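**Laxdal recycling room to take small plastics from August**

Residents of Laxdal will be able to bring small plastic items to the sorting room on Kurnwood Road starting in August. Until now the room has taken only paper, glass and cans.

The change covers drink bottles, bottle caps and clean packaging bags. Larger items such as crates and garden furniture still go to the Larnel depot, which is open until 6 p.m.

Ásdís Østergaard, who runs the room, said most households get the bottles right but are unsure about the rest. "Caps and wrappers are what people ask about," she said. "Bring them in. If a bag has had food in it, rinse it first."

The town has set aside 30 bins for the new service and expects to serve around 1,000 homes. Households can pick up a printed sorting guide at the front desk - one per address.

Hung on the door is a list of items that are still not accepted, including batteries and paint cans.

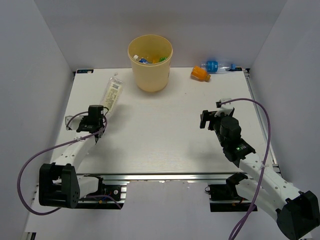
Laxdal Town News, No. 166

A cap and other small items in the bin, with bottles and a packaging bag on the table. Questions about the service can be left for Hưng Ninh at the front desk.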